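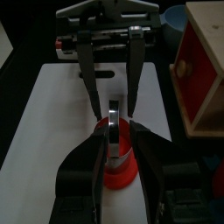 Conservación de superficies de trabajo y utensilios de uso diario

El Servicio de Economía Doméstica de Alcaraz pone a disposición de los hogares las siguientes recomendaciones, revisadas en septiembre. Sustituyen a las de la hoja anterior en lo relativo a tablas, vasos y cubertería.

Tablas y encimeras claras

Las superficies blancas deben lavarse con agua templada y jabón neutro inmediatamente después de su uso. Para las manchas de café, remolacha o cúrcuma se aplicará una pasta de bicarbonato durante 25 minutos y se aclarará con abundante agua. No se emplearán estropajos metálicos: el rayado retiene la suciedad y acaba amarilleando.

Las tablas se secarán en posición vertical -- nunca apoyadas sobre un paño húmedo -- y separadas de la pared. Cuando los cortes sean perceptibles al tacto, procede renovar la pieza.

Vasos y recipientes de plástico

El olor persistente se elimina llenando el recipiente con 1000 ml de agua y 2 cucharadas de vinagre blanco, y dejándolo reposar toda la noche. Los vasos de colores intensos conviene lavarlos a mano. En lavavajillas se colocarán siempre en la bandeja superior, en un programa que no supere los 63 grados.

Cubiertos y piezas metálicas

Se desaconseja dejar cubiertos en remojo prolongado, en particular los cuchillos. Las marcas de cal desaparecen con un paño humedecido en zumo de limón, seguido de aclarado y secado inmediato. Las piezas con mango encolado no se sumergirán.

Productos

El limpiador Brornex puede utilizarse en encimeras, pero no en superficies destinadas al corte de alimentos. El desincrustante Prurex se reservará para fregaderos y grifería, con guantes y ventana abierta. Ninguno de los dos debe mezclarse con lejía.

Los paños Kostden se lavan por separado y sin suavizante -- este último reduce su capacidad de absorción. Se tenderán a la sombra.

Los envases vacíos se depositarán en el contenedor que indique su etiqueta.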